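Blog > Workbench > Arm log

Gripper servo quit on me again Thursday night. Third time since February and I finally know why, or mostly why, so writing it down fast before I forget.

Short version: it's the cable. Long version below, sorry, no time to tidy this up.

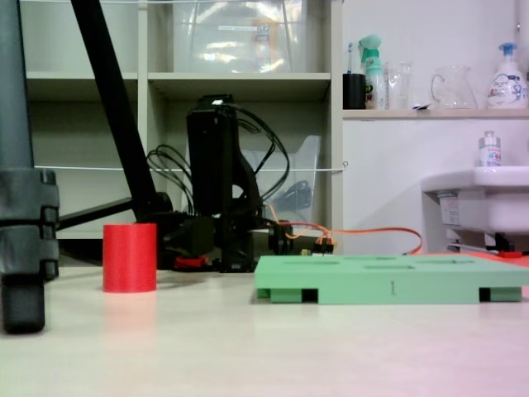
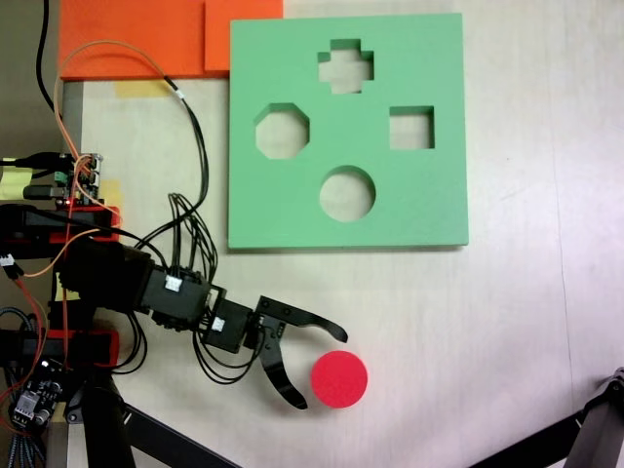
The arm on the table with the red cylinder and the green tray, then the shape board and the red disc by the open gripper.

So. The job is dumb simple. Pick up red piece, carry to green thing, let go. I run it off Lekota, which just replays poses and logs whatever the servos report back. Had it looping while I made dinner. 272 cycles, fine. Then a click, the wrist sagged, and the elbow kept going like nothing happened. Jaws went down into the table hard enough that I heard it from the kitchen.

Hit the power strip. Servo case too warm to hold a finger on - not smoking, but that smell.

What the log said: position reads from the gripper servo froze. Same number over and over, 1511, for nearly the whole last run. Lekota saw a number, figured all good, kept sending moves. Meanwhile the servo was jammed against the tabletop pulling everything it could. A frozen reading should be a stop. It wasnt. That part is my fault, I had turned off the stale check weeks ago when it was nagging me.

Why it froze: the little plug on the last servo. The loops of cable hang under the arm and every time the base swings, they tug. Plug walks out a hair. Power pins still touch, data doesn't. I could make it happen by hand, wiggle wiggle, dead. Push it in, back alive.

I blamed the Jusier power supply first, wasted a whole evening on that. Swapped it for the old Clilon one, same fault. Sorry Jusier.

Changes so far:

- stale check back ON, stops everything after 5 identical reads while a move is running
- torque limit on the gripper way down, it does not need to crush anything
- tie on the bracket so the pull lands there and not on the plug
- power strip moved to where I can reach it without leaning over the arm. Should have been like that from day one

And no more running it while I'm in another room. I knew better. If a hand had been on the table when the elbow kept driving... small arm, but those jaws have a point on them.

Still don't know if the servo is cooked. It moves, but there's a gritty sound near the closed end, could be a chipped gear. Ordered a spare from Pudport, no idea when it ships. Untill then slow speed only, and I sit next to it. Want to get to 3000 cycles without a drop before I trust it with the shape board.

If anybody has a good way to lock those tiny plugs without glueing them, leave a comment. Hot glue is my next move and I'd like to avoid it.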